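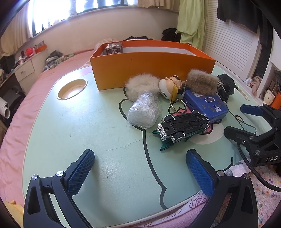 Home | Projects | Meetings | Documents | Contact

This site uses cookies to remember your settings. Accept | Decline

Fundivow working group: minutes of the May meeting

Held in the upstairs room at Flammont and by phone. Started 10.05.

Present: Bernadette Cordier (chair), Naveen Kaushik, Umesh Dubey, Dagmar Kováčik (minutes)
By phone: Mohit Rastogi (Asteo)
Apologies: none

1. Minutes of the last meeting

Agreed, with one correction. Under item 5 the word "left" should read "right" in the note on the sticking finger. Dagmar to amend the filed copy.

2. Matters arising

Spare finger pads have arrived from Dixit and are in the grey cupboard. Umesh has fitted one pair and will keep the old pair for comparison.

The written guide for people recording at home has been redrafted. Naveen has comments and will send them to Bernadette.

3. Progress on recording

Naveen reported that the group now holds 3,371 recordings made with the hand-held grippers. These are all of the home tidying task, in which small belongings on a tray are picked up and put into an open box. The bedroom set-up is now the main one in use, with the lap tray on the bed and the box at the back of it.

Mohit asked how many of the recordings had been checked. Naveen said checking was behind and that he could not give a figure he trusted. Bernadette asked for one by the next meeting.

Umesh said the mix of objects was working well from his point of view. Soft things such as the pompom and the fur pouch are easy to get hold of but are often let go late, and the person recording tends to shake the gripper to free them. The foil-wrapped lump is awkward for a different reason: it changes shape over a session, so the last grasp of the morning is on a different object from the first. Mohit said this was useful and that he would like the foil kept in. Umesh will put out a fresh piece at the start of each session and leave it alone after that.

Dagmar raised the toy car. When it is upside down, people do one of two things: some take it by the sides and drop it in the box as it is, others turn it over first. Both are in the recordings under the same label. Mohit said the training at Asteo could cope with both but he would want them marked. After some discussion it was agreed that turning the car over is a separate task and should be labelled as such. Old recordings will be relabelled only if time allows.

The keychain was also discussed. Picking it up by the strap leaves the figure swinging and the box edge gets knocked. Picking it up by the figure is slower. Bernadette felt the guide should not tell people which to choose. Naveen disagreed and said new people waste time on it. It was left that the guide will say either is acceptable, and Naveen asked for his view to be noted.

4. Two-handed work

Umesh has been recording with a gripper in each hand. The main trouble is the cable. It drops across the side of the tray and has caught on objects there, and on two occasions he had to stop and start again. He has tried running it up the sleeve, which helped but was uncomfortable after an hour. Mohit suggested a clip at the elbow. Asteo use one and he will post a few.

Bernadette asked whether two-handed recordings were needed for a task that can be done with one. Mohit said yes. The umbrella and the flat tin are both easier if one hand steadies and the other lifts, and the robot arms at Asteo are set up as a pair. He asked for 100 two-handed recordings before the summer. Umesh thought this could be done if the clips came soon.

5. Remote control trial

Mohit reported on the trial at Asteo, where the same task is shown by driving the arms from a desk. It is much slower than using the hand-held tools. Drivers grip too hard because they cannot feel the object, and the tin was dropped more often than anything else. On the other hand, nothing has to be converted afterwards – the movements are already the arm's own.

Dagmar asked if the two kinds would be trained together. Mohit said that was the plan, with the hand-held recordings making up most of it. He has run 4 short tests so far and did not want to draw anything from them yet.

6. Light

Naveen said daylight from the window behind the bed makes a bright patch on the tray, worst around the cup holder. He had wondered about closing the curtains. Mohit asked that they be left as they are on some days and drawn on others, with a note of which. Agreed.

7. Any other business

There is a fine line across the surface of the tray, either a scratch or a crack. Umesh to check it and say if the tray needs replacing. Mohit asked that a new one be a different colour if so.

Bernadette will be away for 3 weeks. Naveen will chair if anything urgent comes up.

Actions

Dagmar – amend last minutes; add the new label for turning the car over
Naveen – comments on guide; figure for checked recordings
Umesh – two-handed recordings; fresh foil each session; look at the tray
Mohit – post cable clips; send notes on the remote control trial
Naveen and Umesh – note curtains open or drawn for each session

Closed 11.40. Date of next meeting to be sent round by Bernadette.

Page last updated: May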